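Skip to content
Home Issues Articles For authors Search

We use cookies to keep this site working and to count visits. Accept Settings

3. The object: tiles, colour and the half-done cube

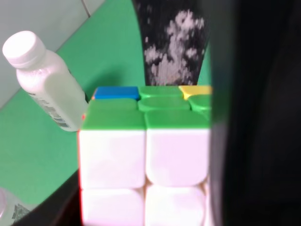 Figure 3. A 3x3 puzzle cube of the stickerless kind, white face to the front, top face part solved.

3.1 Why the plastic matters

Most writing on twisty puzzles treats the cube as a set of positions. Fine for the maths. Less use if the question is how people at home learn to do one, which is our question. Learners handle a thing. They look at it from above, usually, with one face towards them and the top squashed into a strip, and they make up their minds from that. So this section deals with the object first and leaves the solving methods to section 4.

The cube in Fig. 3 has coloured plastic tiles with nothing stuck on. Corners softly rounded, thin gaps between the pieces. Compare the older sort, black plastic body and a paper or vinyl sticker on each facet. Both were in use among our households and the difference came up in talk far more than we had planned for. Stickers lift. They get picked at during telly. Children peel them and put them back wrong, which produces a cube that can't be solved by any number of turns, and at least one family in the Korkbridge group had been struggling with exactly that for months before the diary study began. Stickerless cubes wear differently: the colour goes right to the edge of the tile, so a scuff doesn't show as a bare patch.

Participants didn't use the word stickerless much. They said "the colourful one" or "the smooth one", or in two diaries "the proper one". We have kept the trade term for clarity.

3.2 Reading a part-solved face

The top face in Fig. 3 is a good case of what learners call nearly. Green runs across most of it, near row and middle row, and then the far row breaks up into blue, green and yellow. A practised solver does not see a nearly finished face there. They see two pieces out of place on a side that may or may not be worth keeping. A beginner sees green, lots of it, and wants very badly to protect it.

This protecting was the strongest pattern in the diaries. Of the 22 households that kept a diary to the end, most described some version of the same evening: one side nearly done, one or two odd tiles along the edge, and a refusal to disturb what was already there. Entries are short. "Got green except corners, left it on shelf." "Dont want to lose it." "Nearly, put away for tomorrow." The cube then sits on a windowsill, sometimes for a week, and is shown to visitors.

The trouble is familiar to anyone who has taught this. A face can be all one colour and the pieces in it still be in the wrong order, because each edge piece carries two colours and each corner three. Beginners check the one face. They don't tip the cube to look at the sides. In Fig. 3 the side to the left of the white gives only a thin red-orange edge, and nobody could judge that layer from such a view. Learners at the table very often work from a view no better.

White and green turned out to be the usual faces to start from. White we expected: printed guides mostly begin there, including the folded sheet in the Clurow set handed out to half our households. Green is harder to account for. Several people just liked it. One said it was the easiest to tell from the others by lamp light, see 3.3.

3.3 Light

We had not meant to study light. It got in by way of the diaries and stayed.

Strong light on a white tile does odd things. The white face in Fig. 3 is bright and in places takes a pinkish-lavender tint, though a person would call all the tiles white without stopping to think. With white there is little harm. With red and orange there is a good deal. The narrow strip down the left side in the figure we can only call red-orange, and we have left it at that in our coding. Orange against red was the confusion most often reported, nearly always after dark, nearly always in kitchens or on sofas with a single warm lamp. Yellow against white came next.

We coded 127 diary entries in which a mistake was described in enough detail to be used. Of these 24 blamed colour in some way. (Blamed by the participant, that is. We can't say from a diary what went wrong on the table.) All but 3 of the 24 were written in the evening. A small number but it fits what parents told us in the follow-up calls: children solve better before tea.

A point on shades. Makers do not agree on them. The Tatlı cube, bought by several families on their own account, has a deeper orange than the Clurow, and people who swapped between them in the same evening complained. The Wivance has a very pale yellow. We did no measuring of shade, this is participants' report only and should be taken as such. A proper comparision with a colour chart would be cheap to do and we'd like to see someone do it.

3.4 Shape of the tiles

Minor point, but it bears on how people name pieces. On the white face in the figure the tiles do not all have the same outline. The upper-left one is nearly square with its lower-right corner rounded off. The next one along has both lower corners rounded. The centre piece is rounded at its upper corners as well. Where the rounded corners meet there are small gaps, brownish-beige.

So a corner, an edge and a centre each have a slightly different outline, and on this sort of cube a learner could in principle tell them apart by outline alone, without following how they move. Did they? Hardly. Only a few diaries mention it. One grandmother in the group sorted out the three kinds entirely by their rounding, "like jigsaw bits", and went on to explain it to the rest of her household in those terms. Her drawings are good and we used them for the revised sheet. Everybody else learned the kinds by being told: corners have three colours, edges two, centres one and they stay put.

That last fact, that centres stay put relative to each other, is the single most useful thing a beginner can be given and the one most likely to be skipped. The old Clurow sheet puts it on the back, below the address. In the revised version it is the first line. After the change, calls to us about "wrong colour in the middle" stopped, more or less.

3.5 Putting it down, picking it up

Where the cube lives in a house affects how much it gets done. Kept in a drawer: hardly touched. Kept out on a table or by the kettle: a few turns each time somebody passes. The second habit causes its own bother, as several people are then turning one cube with no shared plan. Households dealt with this in differnt ways. Some had a rule about asking. Some bought a second. One kept a slip of paper under it reading LEAVE, which worked on adults.

What we take from this for the design of the teaching sheet is modest. People mostly meet the cube half done, from one side, in poor light, in the state some other person left it. Guides start with a scrambled cube and a clear quarter of an hour. The gap between the two is where about half our households gave up, and section 4 sets out what we changed in the order of the steps to allow for it. The light advice (sit by the window, or a white bulb) went on the sheet in March, too late for the first round of diaries, so nothing here can speak to whether it helps.

Limits. Self-report throughout. Diaries written by whoever was willing, mostly the keener ones. No count of turns, no timing, and households who lost the cube behind the sofa are in the drop-outs along with those who were bored of it. We also did not ask about colour vision at the start. We should have. It was added to the call script later but by then the first group had finished, and their entries on red and orange need to be read with that in mind.

Contact Accessibility Copyright the author Back to top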